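4. Clutter on the shared table

4.1 What counts as put away

Most writing on household clutter treats the table as a surface waiting to be cleared. The survey by Kerr and Ciobanu, carried out in July in the Jaritz and Grutinholm districts, follows this line: respondents were asked how many objects on their main table "did not belong there," and the answers were added up as a clutter score. We doubt that the score measures what it claims to measure. Of the 75 households that returned the form, 9 left the question blank, and several of the others wrote in the margin that they did not understand it. A person who keeps the keys on the table because that is where the keys are kept has no way to answer.

The problem is easier to see with a particular set of things. The tables considered in this section hold what the survey form calls "mixed small goods": a tennis ball, a tape measure, a bowl, a power strip with its cord. None of these is rare in a home, and none has an obvious shelf.
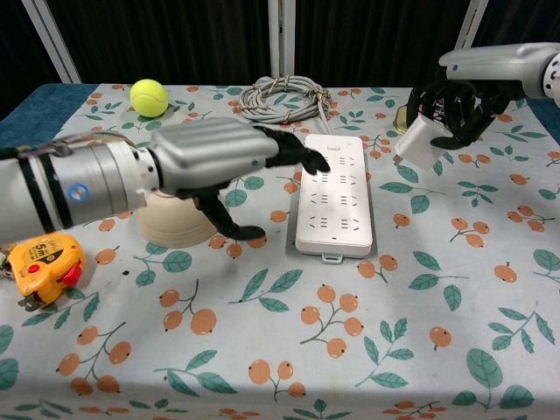 Quan's sorting scheme, which the survey borrows without much comment, would split such goods by the room they come from. The bowl goes to the kitchen, the tape measure to the tool drawer, the ball to the hall closet. We are not convinced that people think this way. In our own interviews the room of origin came up seldom, and mostly when the interviewer had raised it first. What people did talk about was when they would next want the thing. One woman in Jaritz kept her tape measure in the fruit bowl for 2 years and did not regard it as misplaced. Under Quan's scheme she was wrong every day of those 2 years, which seems a strange result for a method that says it describes habits.

4.2 The power strip as a special case

Power strips deserve separate treatment. The survey counts one as a single object whether its cord is coiled or trailing, and whether or not anything is plugged in. Yet a strip in use fixes the position of other things in a way that a bowl does not. Chargers gather near it, and whatever is charging gathers near the chargers. Kerr and Ciobanu note this in passing and then set it aside as "background wiring."

A strip lying on the tabletop with its cable bundled is harder to place. It may be there for the evening or for good. The survey assumes the first and gives it one point. We see no evidence for that assumption in the data they report, and the 3 follow-up visits described in their appendix are too few to settle it.

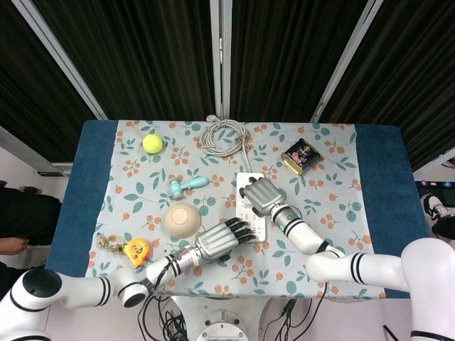 Figure 4. Mixed small goods on a printed tablecloth: power strip with coiled cable, tennis ball, light blue toy hammer, upturned bowl, tape measure, keys with chain, and a dark-lidded tin.

The goods in Figure 4 would earn a high score on the original form. It is not clear that they should. The keys and the tape measure lie side by side, and a coder working from Quan's list would mark this as disorder, as the two come from different groups. A coder who asked which things leave the house together might mark it as order. Both readings fit the same tabletop - the form has no means of choosing between them. The tin raises a further doubt, as it could be coded as a loose object or as storage, and the instructions allow either.

4.3 Agreement between coders

The authors answer part of this objection by pointing to the Gotadgate trial, in which coders reached the same score for most tables. Agreement of this kind is weaker support than it sounds. The coders had been trained together, from one sheet, and the sheet told them what to call clutter. That they then called the same things clutter shows that the sheet was clear. It does not show that the people who ate at those tables would have said the same, and they were not asked.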